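September, late afternoon

Second soak of the Orach linen finished, and I'm happier with it than I was with the first (which came out the color of weak tea, bless it). I kept the vat at 139 all through lunch and gave it 5 extra minutes for luck.
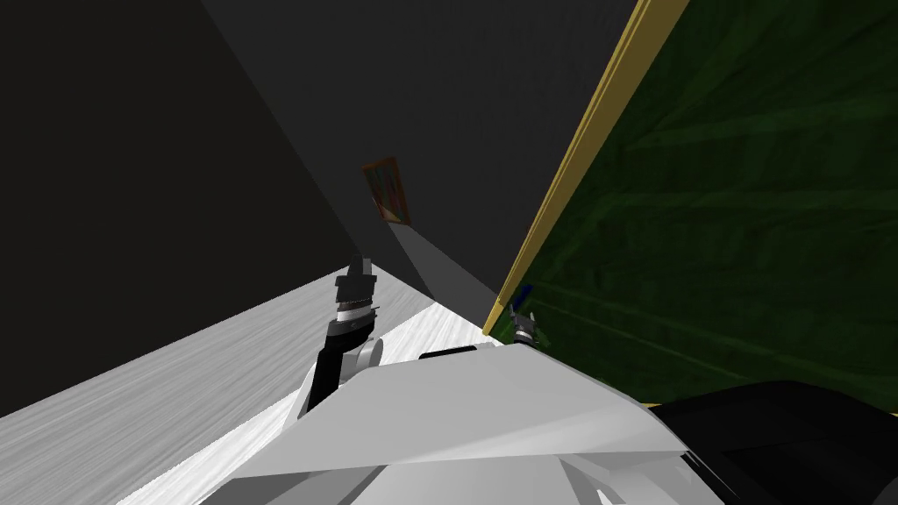 Madder is next, and I'd like to try the Flolska root before we order more, even if it means another evening of grinding. I want a gray ground under it this time, something like those pale plates with their sharp creases, brighter toward the left and duller toward the right. 300 grams should do it.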